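### 3.2 Shared tables and the habit of putting things back

When we first sat down to plan this part of the study, we thought, rather innocently, that the question of who tidies a shared work table would be a simple one. People use a table, they finish, they put their things away or they don't. Our earlier visits to the two workshops, Tsegaye and Busska, soon cured us of that idea, and we are grateful to the members of both for putting up with so many of our questions (and for the coffee, which was excellent at Busska and plentiful at Tsegaye).

What we found in the interviews was that most people do not think of a table as either tidy or untidy. They think of it as belonging, for the moment, to somebody. A member at Tsegaye told us she would happily clear away a stranger's scraps but would never touch a stranger's tray, even one that had been sitting there since the morning. "If it's in a tray, it's still somebody's," she said, and we heard versions of this so often that the phrase ended up as our working name for the whole pattern. Trays, as in Figure 2, lids and even a folded cloth seem to carry this meaning, while a loose pile of the very same items does not.
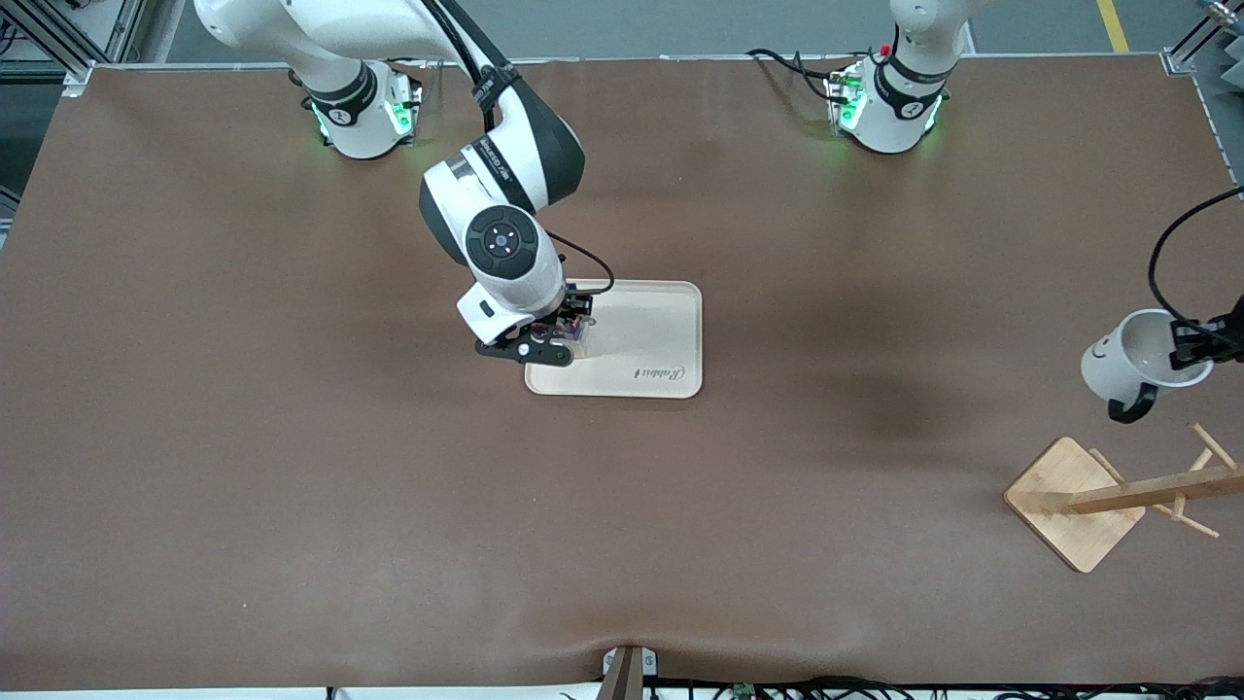

**Figure 2.** A pale wooden serving tray on a large work table with a smooth brown surface.

The older writing on shared kitchens and studios tends to treat such objects as storage, and we followed that custom ourselves in our first round of coding. Mihret Alemayehu was the one who argued, patiently and over several long afternoons, that we should code them as messages instead. We went back through the Cindia diaries with this in mind, all seven weeks of them, and the change made sense of a good many entries that had puzzled us before. Members who wrote that they had "left a note" had sometimes written nothing at all; they had simply moved their work onto a tray and gone home.

There is a gentle warning to be made here. The diaries were kept by people who had volunteered to keep diaries, and such people may well be fonder of order than their neighbors. Wubit Ayele, who ran the follow-up talks in June, found members at Busska who had never noticed the trays one way or the other and who were rather amused to hear that we had. We have kept their accounts in the Cument coding set alongside the rest, and we come back to them in the next section, where the question of new members and how they pick up these habits is taken up at more length.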